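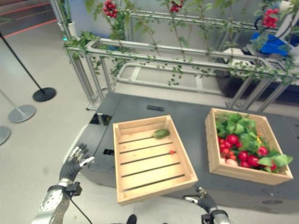
Questions I get about running after a long break

Last updated Oct 11, 2024

I started running again in my forties after a very long stretch of doing nothing, and I write about it on this site. The same questions land in my inbox over and over, so I've put my answers in one spot. I'm not a doctor or a coach. I'm a person with two pairs of muddy shoes and opinions.

How long were you off?

Almost 15 years. I ran in college, got a desk job, moved to Dasby, and the shoes went in a closet. My first run back was to the mailbox on the corner and I had to walk home (it was uphill, in my defense).

How did you start?

Walking. I walked for 30 minutes most days for a month, and then I'd jog between two streetlights and walk the next three. When that felt boring I jogged two and walked two. I didn't own a watch and I think that helped, since I would have looked at my pace and cried.

How many days a week do you run now?

Four, sometimes three. I tried five last spring and my left shin let me know about it. If you're just coming back, I'd start with two or three and keep a day off in between.

What about shoes?

Go to a real running store if you can and try on a bunch. I spent too long in an old pair that had gone flat in the heel. I'm not going to name a model because what fits my wide, flat feet probably won't fit yours. Get them a little roomy in the toe!

Do you stretch?

Not before. I walk for a few minutes, swing my legs around like a fool in the driveway, and go. Afterward I do calves and hips on the porch steps while the dog sits on my feet. Some of you have written to tell me I'm doing this wrong and you may be right.

What do you eat before a run?

In the morning, half a banana or a piece of toast, and coffee. If it's a short one, just the coffee. For anything over an hour I eat a proper bowl of oatmeal and wait until it settles. I have made the mistake of chili at lunch before an evening run. Once.

Did you lose weight?

Some, early on, and then it stopped. I sleep better and I can carry groceries up the stairs without a rest on the landing, and those were the changes I noticed most. I don't post numbers. I did that on my old blog and it made me miserable.

Where do you run?

Mostly the Plollcombe trail, out to the footbridge and back. It's packed gravel and easy on the knees, but the far end floods after heavy rain, so check before you drive out there. When it's icy I use the indoor track at the Pirzada center. It's small and warm and you will get dizzy.

Have you done a race?

One, the Tadura 10K last December. There were 2,569 finishers and I was very much toward the back, behind a man dressed as a snowman. I've signed up again. Bring gloves you don't mind losing.

My knees hurt. Should I keep going?

Please ask somebody who can look at your knees! Mine ached for the first few weeks and settled down when I cut back and did more squats. Sharp pain, swelling, or anything that changes the way you walk is a doctor visit. I put mine off for a month one time and ended up missing a whole summer.

How do you stay motivated in winter?

Badly. I lay my clothes out on the bathroom radiator the night before so they're warm, and I tell myself I only have to do 5 minutes. Usually I keep going. A couple of times last winter I turned around at the stop sign and went back to bed.

Music or no music?

Podcasts on the easy days and nothing on the trail, where the bikes come up fast behind you.

Can I run with you?

If you're local and slow, sure! Use the contact form and tell me what time of day works. I'm out early, before work, and I talk the whole way.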